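Studis bowl trial

The Studis bowl trial is a comparison test for hand-held grippers, in which the operator carries the gripper about like a pair of barbecue tongs and no arm is involved at all. It was drawn up at Katport in March, after a dispute over finger pads that had already used up one whiteboard. 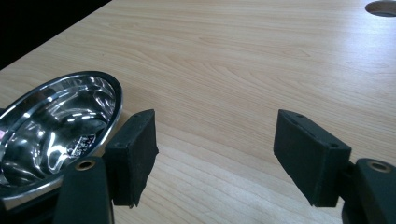

Entry by R. Ghorbani

The object under test is a stainless steel bowl, chosen for being hard to grip and harder to photograph. Polished steel reflects the jaws straight back at the wrist camera, and early tracking software was known to follow the reflection with great loyalty.

Two pad types are compared, the Stinis and the older Ghorbani, the second named after the present author and the loser on most counts. Pads are scored on slip, rim marking and wear. Fraying at the edges is recorded but carries no penalty — a rule the author voted for.
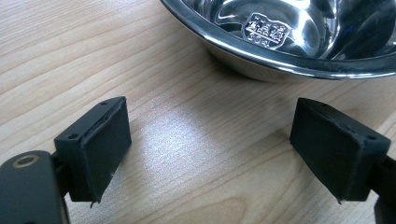 Photo: Studis, May 11, 2024

A full trial runs to 104 grasps, split into sets of 14 with a short set to finish. The archive holds more than 3248 grasps, a fair number of them labelled "again".
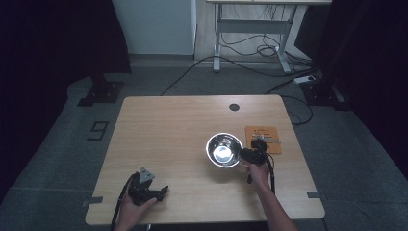

Two-handed trials were added in the third revision of the rules and remain the less popular form. Scores are lower and tempers shorter. With a gripper in each hand, and a black cable running from each, the operator has to plan a reach with some care, and the bowl on the right half of the table favours one hand from the start. Critics have asked for it to be moved to the middle. The rules committee has the request.

See also: Rim grasp; Pad wear; Katport table height dispute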